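A day at the lace mill in Gandow

30/08/2018

We arrived in Gandow by the early bus from Dreltton. The ride takes 40 minutes and the road follows the river almost all the way, so I recommend to sit on the left side. The mill stands behind the old railway station and its brick chimney is visible from the bus stop. Once a year the doors are open for everyone. For the rest of the year you can only visit the shop.

The ticket was paid at a small window in the yard. We were put in a group of eight people and given yellow ear plugs, which I put in my pocket and later was very glad to have.

The first room is where the designs are kept. The patterns were once drawn by hand on squared paper, with red paint for the thick parts and green for the thin parts. Our guide opened a wide drawer and let us look at the roses and ferns from close. There are 351 of these drawings in the archive, and the mill still uses a few of them. I asked which pattern sells best. She answered that it is a simple one with small leaves, and that the designers in the house do not like it very much.

After this we went down to the machine hall. I had read about the noise, but reading is not the same as standing there. The floor shakes under your shoes. The machines are very long and they are painted dark green, and the lace comes up from them slowly, like a curtain that somebody is lifting. It is brown at this point from the graphite on the threads. I did not know this before and I thought that something had gone wrong with it.

The washing and finishing is done in another building, across the yard. It is warm there and smells of starch. The wide pieces are stretched on a frame with pins along both sides, and two women go along it and look for holes which should not be there. They mend them by hand with a fine needle. I watched one repair from start to end and afterward I could not find the place again.

Lunch was soup and bread in the canteen. It was good, but the line was long - better to go before noon.

In the afternoon we saw the sample room, with tablecloths, curtains and bed covers from the mill and also from Endale, where a smaller factory was closed many years ago. The Endale lace has a coarser mesh and I liked it more, although the guide did not seem to agree. We slept that night in a guest house in Busidari, two stops farther on the same bus, and there too lace is used every day and not only kept for guests.

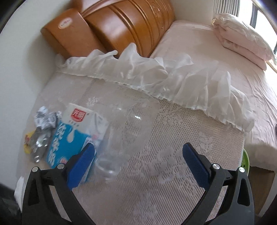
Travel Notes, Issue 544

A pale cloth with flowers in open mesh makes a room softer, I think, especially beside a wooden bed. My grandmother had one similar and we were not allowed to put cups on it.

Some practical points. The shop takes only cash. Remnants are sold by weight from a basket near the door, and they are gone early. The stairs to the machine hall are steep and there is no elevator. Photographs are permitted in the yard and the sample room, but not at the machines. The shop closes for the whole of February, and the last bus back to Dreltton leaves before dinner time, so check the timetable at the station when you arrive.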